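2019-07-08 — Warnport gym notebook, striking sensors

Second round of bag work with the Clivent pads, and we finally have numbers I trust!
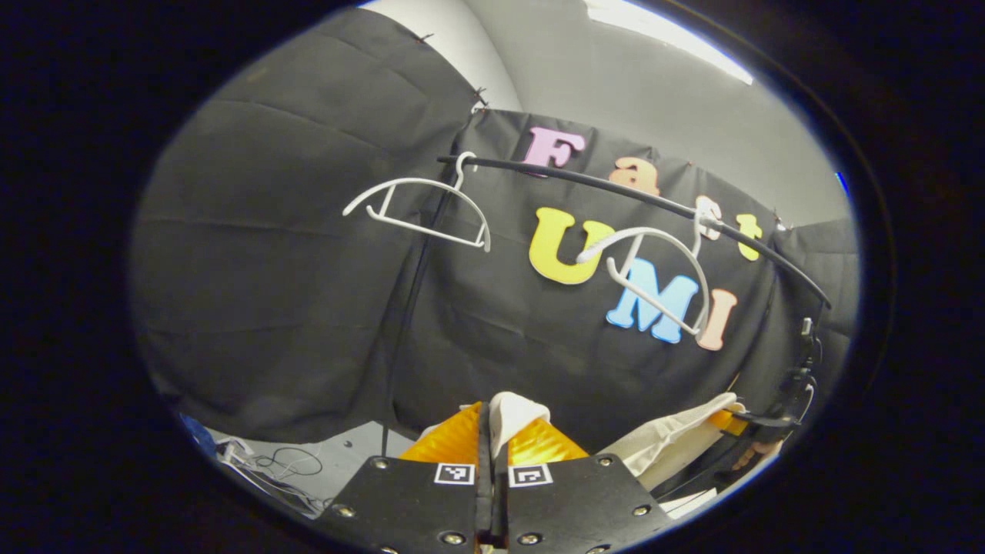
Foam letters on the black cloth, "Fast UMI".

Lobo threw 4 rounds on the heavy bag, jab-cross only for the first two, then whatever he liked. Sampling at 2000 Hz this time. The old rate was clipping the top off every cross, so all of the June peaks are junk (sorry, Anitha, I know you already plotted them). The snap on his jab is gorgeous now — a clean spike, a tiny shoulder, back to baseline.

Round 3 dropped out for 13 seconds. Connector on the left pad, same one as before. Taped it, carried on.

Southpaw switch in round 4: his rear hand hits harder from the "wrong" side. I checked the channels for a swap and they're fine. Anitha Murthy thinks it's hip rotation and wants him filmed from behind next time. I love this result but it's one fighter, one day.

Bag is the 70 lb one from Druvska, hung a link lower than in the last session. Write that down every time!!

To do: new connector, redo the zero before each round, ask Lobo's coach if two of the amateurs can come in before the September card. Raw files are in the shared folder, round 3 split in two.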